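팔 두 개, 그리퍼 두 종류, 제어기 두 개: 노트북 닫기 과제 비교 보고서
로봇응용설계 수업 기말 프로젝트 / Doseo 조

원래 계획은 실물이었다. 견적서를 받아 본 뒤로 계획은 시뮬레이션이 되었다. 과제는 양팔 로봇이 책상 위의 열린 노트북에 접근해 화면을 닫는 것으로 정했다. 사람이면 전화를 받으면서도 하는 일이라 조원 모두 한 주면 끝날 줄 알았고, 6월이 되어서야 이 보고서를 쓴다.
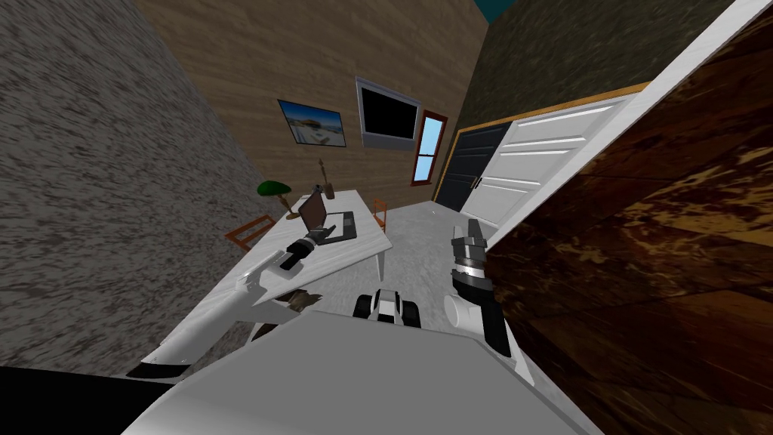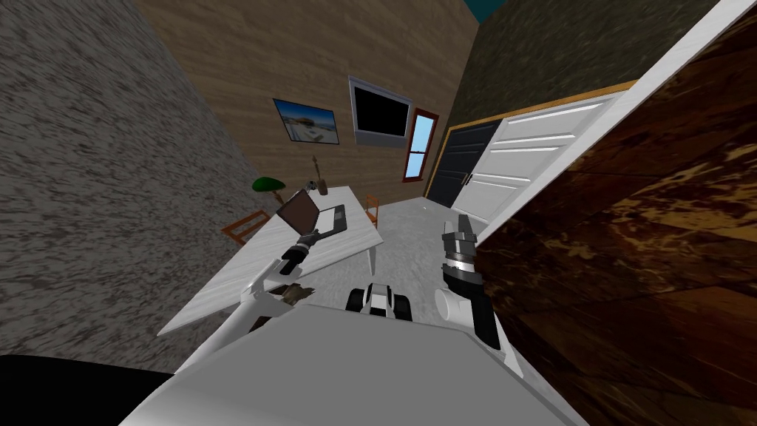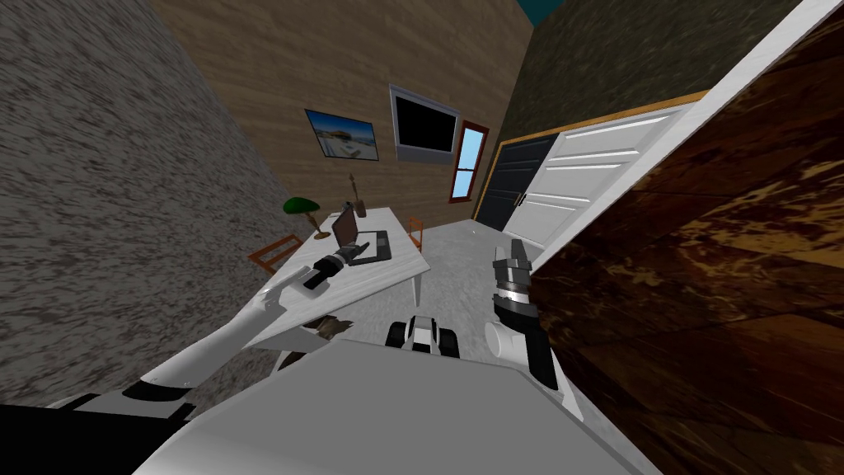 그림 1~3. 시뮬레이션 환경. 왼팔 그리퍼는 책상 쪽, 오른팔 그리퍼는 위쪽을 향한다.

1. 비교 대상
그리퍼 모델은 평행형인 Jusum과 손끝이 좁은 Boltow 두 가지를 썼다. 제어기는 관절 위치 제어와 임피던스 제어를 번갈아 물렸다. 조합마다 40회씩 돌렸고, 한 회의 제한은 1,000스텝이다. 처음에는 제한을 두지 않았는데, 팔이 노트북 옆에서 밤새 망설이는 것을 보고 생각을 바꾸었다.
오른팔은 이번 과제에서 할 일이 없다. 대기 자세로 세워 두었고, 결과적으로 우리 조에서 가장 안정적인 성능을 보였다.

2. 시점
카메라는 로봇 몸체 쪽에 기울여 두었다. 벽과 책상이 모두 비스듬하게 나오므로 처음 보는 사람은 목을 꺾게 된다. 수평으로 맞추자는 의견도 있었으나 좌표 변환을 이미 두 번 틀린 뒤여서 기각되었다. 책상과 양쪽 그리퍼가 한 화면에 들어오는 점은 마음에 든다.

3. 결과
위치 제어에서는 두 그리퍼 모두 접근까지는 빨랐다. 문제는 접촉 이후였다. 목표 좌표가 책상면보다 조금만 낮아도 제어기는 책상을 뚫고 지나가려는 의지를 보였고, 물리 엔진은 노트북을 방 밖으로 날려 보내는 것으로 답했다. 이 경우는 '닫힘'으로 집계하지 않았다. 논의는 길었다.
임피던스 제어로 바꾸자 비행은 사라졌다. 대신 강성을 낮게 잡으면 손끝이 화면 모서리에 기대어 쉬는 일이 잦았다. 강성을 425로 올린 다음부터 Boltow 쪽은 화면을 끝까지 미는 회차가 눈에 띄게 늘었다. Jusum은 손가락 폭이 넓어 힌지 가까이 들어가면 스탠드와의 간격이 빠듯했고, 접근 각도를 따로 손봐야 했다.

4. 한계
마찰 계수는 Pangaribuan 예제 환경의 기본값을 그대로 가져왔다. 근거를 물으신다면 기본값이라는 점이 근거다. 노트북 힌지의 저항도 실측하지 않았다. 조원의 노트북으로 재려 했지만 동의한 조원이 없었다.
실패 회차의 로그 일부는 금요일에 덮어썼다. 파일 이름이 모두 '최종'이었다.

5. 다음에 할 일
힌지 저항을 바꿔 가며 같은 조합을 다시 돌린다. 오른팔에는 노트북을 붙잡는 역할을 줄 생각이다. 로그 파일 이름 규칙은 부록 2에 적었다.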